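Category: Robotics / Manipulation

4.2 Gripper comparison on the kitchen table task

We compared two parallel grippers, the Clovholm and the Plellum, on the same arm and under the same controller. The overhead camera was fixed for the whole of January and its exposure was left alone between runs. Each gripper was given 1000 attempts on a table set with toy foods and kitchen items, and a further 257 attempts were discarded after controller faults. Attempts were labeled by Romana Hubáček from the overhead video.

Figure 3. Overhead view of the table during a run, with the gripper low over the work surface.
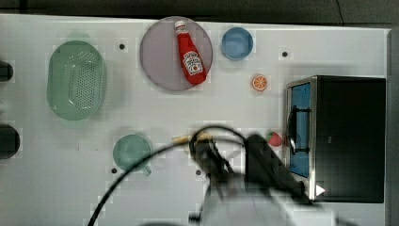
Most of the difference between the grippers came from small, light objects. The Plellum fingers close faster but tended to push these objects before contact was made on both sides. Lowering the approach speed by 35 percent removed much of this effect and made each attempt longer. Large items gave similar results with either gripper.

Motion blur was a separate problem. During fast moves the fingertips could not be located reliably in single frames, so the Sarmiento tracker was run on joint readings alone until the arm slowed down. We did not test a camera with a shorter exposure. Cable routing was the same for both grippers and is described in Section 3.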